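Nov 7, 2020

Fault day. I had planned a quiet one with the fruit, moving it along the top of the shelf and back again, which is how a grown adult with a degree spends a Saturday's worth of energy on any day of the week. Pellholm came up clean, all joints green, and I wrote "good start" in the lab book. I should know better than to write that in ink. 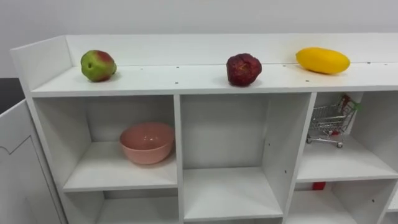
What does the hand do when it loses contact with the controller? It keeps the last grip it was given and waits for a new command.

That is the design, anyway, and I signed off on it. The reasoning was that a hand that goes limp will drop whatever it has, and a hand that holds will only annoy you. Today it annoyed me. Before lunch the Cavum controller lost the hand for 20 seconds and then carried on as if it had never been away. The status page said "open". The fingers were closed. I said "open" out loud a few times too, in case voice control had been added overnight.

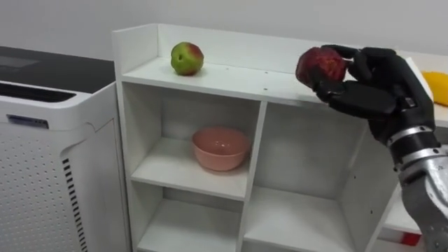 The trouble with a false "open" is what the planner does next. It believes the hand is free, so it feels entitled to move the arm anywhere, including through the space where the load is. I'd been treating the grip as the harmless end of the machine and watching the legs. But take the red fruit, held up in the fingertips at the same height as the green apple: if the software thinks those fingers are empty, it has no reason to leave room for anything in them. Fruit is forgiving. I kept thinking about the mug test we have down for December, with hot tea, which was my idea.

I pressed the stop. The arms froze, as they should. Then I cleared the stop and the planner picked up its old motion from the middle without asking, and I stepped back faster than I have moved since spring. Nothing touched me. I still don't like it, and it goes in the report above the hand fault, whatever Koubek's people say about severity grades.
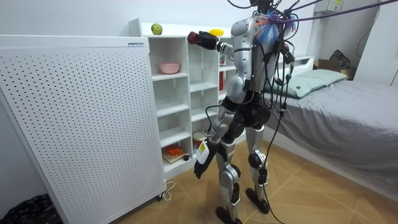
Yee-man Ho wanted to know, by phone, why a cleared stop was allowed to resume anything at all, and said that in her view the motion queue should be thrown away the moment the button goes in. I said it was a setting. She asked who had chosen the setting. There was a pause on my side of the line — a long one. She then asked for the log, all 1,826 lines of it, and told me to keep my hands to myself until she had read it.

Kofi Essien was kinder, by text. He thinks the dropout is a connector in the forearm working loose with vibration, and he had the same thing on the Cullska rig, where it took him 71 runs to catch it in the act. I don't have 71 runs of patience left in this calendar year.

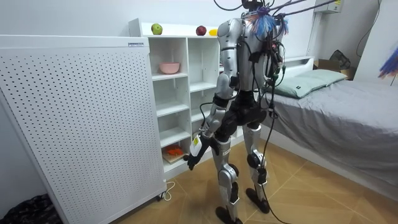

New rules, then, taped to the wall at eye level. A cleared stop empties the queue. The hand reports its measured finger position, and the planner is forbidden to believe anything else. I stay outside arm's reach until both are tested, and that means the low hand as well as the raised one. It is easy to forget a hand hanging down by the thigh with some small white-and-yellow thing in its grip when all your attention is on the fruit up top. Also: walk round by the front. The long black cable runs off across the floor past the right foot, and I'd hate to survive the planner and lose to a trip.

Report sent to Koubek at six. Automatic reply at one minute past, thanking me for my interest in their products. Yee-man is up to line 400 or so and has already sent two questions, neither of which I can answer without opening the forearm, so that's tomorrow. Must find the small hex keys.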